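Cellules de prélèvement en vrac : règles d'installation et de conduite
Notes de l'intervenant – journée technique de Drurnberg, 2025-11-17
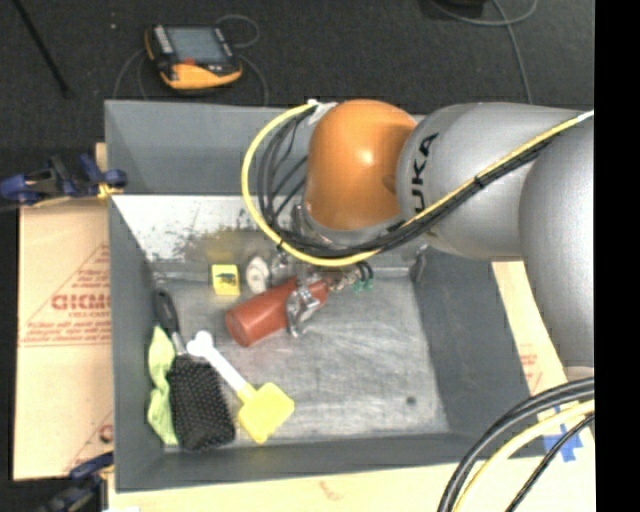
Diapositive 1. Objet de l'exposé
Je parle des règles que nous appliquons chez Drovik aux cellules de prélèvement en bac, depuis la fixation du bac jusqu'à la reprise après arrêt. Le domaine est limité : un bras industriel, un seul bac, des objets de formes différentes, pas d'opérateur dans la zone pendant le mode automatique. Les normes applicables à la cellule elle-même sont supposées connues et je n'y reviens que sur les points où nos consignes internes vont plus loin. Garder la vue du bac à l'écran pendant les deux premières diapositives. Faire remarquer la prise de la bouteille en biais, puis le grand arc que fait le câble jaune à gauche du poignet orange : la prise et le cheminement des câbles sont les deux sujets sur lesquels la salle posera des questions. Signaler aussi les serre-joints bleu et noir à gauche du bac, qui servent d'introduction au point suivant.

Diapositive 2. Fixation du bac
Règle : le bac est bridé avant toute mise en puissance. Un bac simplement posé sur carton ou sur panneau n'est pas une référence géométrique. Un contact latéral du préhenseur suffit à le décaler, et toutes les trajectoires calculées ensuite sont fausses de la même valeur.
Bridage sur deux côtés au minimum. Les brides sont déclarées dans le modèle de collision, poignées comprises. L'oubli des poignées est l'écart le plus fréquent dans nos revues.
Contrôle de position : au début de chaque série et après toute collision, même légère. Le résultat va dans le journal de cellule, avec l'heure et les initiales.
À dire si le temps le permet : le bridage rapide reste admis en phase d'essai. Pour une cellule en production, nous demandons des butées mécaniques.

Diapositive 3. Câbles et flexibles
C'est la partie longue. Prévoir de ralentir.
Le faisceau externe doit avoir assez de mou pour la rotation complète du poignet dans la plage déclarée, et pas davantage. Trop court, il tire sur les connecteurs. Trop long, il entre dans le bac ou accroche la paroi.
Procédure Drovik :
– déplacer chaque axe du poignet jusqu'à ses limites logicielles, à vitesse réduite, bac en place ;
– relever le point le plus bas de la boucle dans chaque position extrême ;
– refuser la configuration si la boucle passe sous le bord supérieur du bac dans une position utilisée par le programme ;
– recommencer après tout changement de préhenseur ou de flexible.
Un collier en plastique est accepté comme maintien, jamais comme arrêt de traction. La distinction figure dans la consigne et reste mal comprise. L'arrêt de traction est une pièce dédiée, fixée sur le corps du bras, avec un rayon de courbure conforme à la fiche du câble.
Les câbles au sol sortent de la zone d'évolution. Ruban adhésif toléré pour le repérage, interdit comme seul moyen de fixation sur un passage.

Diapositive 4. Choix du jeu d'objets
Un essai de prélèvement n'a de valeur que si le jeu d'objets est décrit. Nous demandons une fiche par jeu : masse, dimensions hors tout, rigidité, état de surface, orientation initiale libre ou imposée.
Le jeu de référence Barreto compte 20 objets. Il comprend obligatoirement des objets souples, des objets plats et des objets à surface de révolution. Chaque catégorie met en défaut une partie différente de la chaîne : segmentation pour le souple, accès au bord pour le plat, glissement et rotation dans les doigts pour le cylindrique.
Un objet déformé ou fendu est retiré et remplacé par un article identique. À défaut d'article identique, le jeu change de numéro de version. Les résultats de deux versions ne se comparent pas.
Récipients : vides ou bouchés avec contrôle d'étanchéité. Aucun contenu liquide au-dessus d'un préhenseur équipé de connecteurs non protégés.

Diapositive 5. Effort de serrage et vitesse
L'effort est réglé pour l'objet le plus fragile de la fiche, puis augmenté objet par objet si la tenue est insuffisante. L'ordre inverse est interdit.
Trajet de sortie : montée verticale jusqu'au dégagement complet du bord, puis seulement translation. Les sorties en diagonale font gagner du temps de cycle et expliquent la plupart des chocs contre la paroi relevés à Plotatia.
Préciser ici que la surveillance d'effort du bras ne remplace pas le modèle de collision. Les deux sont actifs en permanence.

Diapositive 6. Mode manuel et boîtier de commande
Le boîtier est dans la main de la personne qui pilote, ou sur son support. Aucun troisième emplacement n'est autorisé dans les cellules en production. Sur les bancs d'essai, une zone de dépose marquée peut être admise si elle est hors d'atteinte du bras, câble du boîtier compris.
En mode manuel :
– vitesse réduite verrouillée par sélecteur à clé ;
– une seule personne dans la zone, celle qui tient le boîtier ;
– aucune main dans le bac tant que les entraînements sont sous tension.
Le dernier point provoque toujours une objection : redresser un objet à la main prend moins de temps que couper la puissance. Répondre que la règle ne comporte pas d'exception et passer à la suite.

Diapositive 7. Arrêt et reprise
Après un arrêt d'urgence avec objet en prise, l'état de l'objet est considéré comme inconnu. La reprise se fait par dépose contrôlée à vitesse réduite, puis nouvelle acquisition du bac. La reprise directe du cycle est bloquée par programme.
Le journal conserve la cause, la position des axes et la référence de l'objet.

Diapositive 8. Bilan de la campagne Plotatia
Campagne de 2,000 cycles, jeu Barreto, consignes ci-dessus appliquées dès le premier jour. 71 écarts enregistrés, toutes gravités confondues. Afficher le tableau par cause sans le lire. Commenter seulement deux lignes : sortie en diagonale et boucle de câble trop basse.
Ne pas comparer avec la campagne précédente, dont le jeu d'objets n'était pas versionné.

Diapositive 9. Points ouverts
Périodicité du contrôle des flexibles : aucune valeur arrêtée, proposition attendue en décembre.
Bacs à fond usé : les reflets sur métal rayé perturbent la mesure de profondeur. Faut-il fixer un critère de rebut, ou imposer un revêtement mat ? Demander l'avis de la salle.
Fiches d'objets et procédure de contrôle du faisceau : exemplaires papier disponibles à la table Drovik.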